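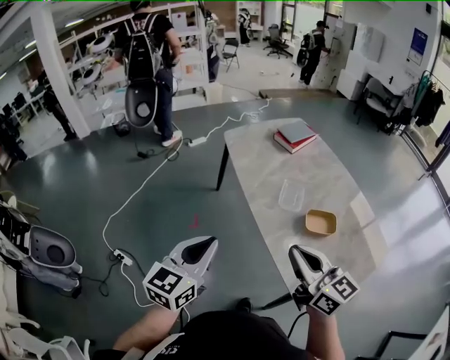
A stone-effect table is a table whose top imitates marble, granite or some other quarried stone without the cost, the weight or the quarry. The term covers printed, moulded and painted tops alike, and is used mainly by people who sell them. People who own them tend to say "the marble one" until a guest taps it.

History

Imitating stone is a good deal older than the furniture trade. Coloured plaster, polished until it shone, was used on columns and altars wherever the patron's taste ran ahead of his budget, and painters were taught to fake veins with a feather. Table tops followed, at first as cheaper copies of stone-topped side tables and later as goods in their own right.

The version now common in homes, offices and shared workrooms is a long rectangle in pale grey on thin dark legs. The Lurwood company sold an early one under the name Flatwood, which confused customers then and continues to do so, there being no wood visible on it. Its first catalogue listed 274 finishes. Most of them were grey.

Appearance

Pale grey is the usual ground, with veining in a darker or lighter shade. On cheaper tops the pattern repeats, and once the repeat has been found it cannot be unseen. The furniture writer Sylvain Deschamps, in his survey of domestic surfaces, examined 1,423 tables and judged 1,101 of them to be "grey in the manner of weather". He did not elaborate on the remainder.

The legs are generally slim and dark, so that the top looks heavier than it is. Real marble of the same size would need sturdier support and stronger removal men.

Use

Though sold for dining, the long stone-effect table is chiefly a place where things are put down. Books are typical, and lie flat in short stacks, the larger hardcover underneath if the owner is tidy. Shallow bowls are also found, often square and often holding nothing in particular. Clear plastic containers do badly on a pale top, where they are hard to see and are discovered by elbow.

In rooms with no sockets near the middle, the table also becomes the end point of any cable that needs one. Power strips stay on the floor and the leads run towards the legs, a practice deplored in office manuals and followed in offices. Glossy dark floors suit the table well and show every crumb that leaves it.

Care

A damp cloth is enough for most tops. Makers warn against scouring powder, hot pans and standing water, and Leone, which makes the moulded kind, adds red wine to the list - a hard line to take with a dining table. Scratches on printed tops cannot be polished out. Eltier sells a repair pen in 3 shades of grey, none of which is said to match.

Legs should be tightened now and then, as a long top will rock if one works loose. Folded card remains the commoner remedy.

See also: Scagliola; Terrazzo; Trestle table; Veneer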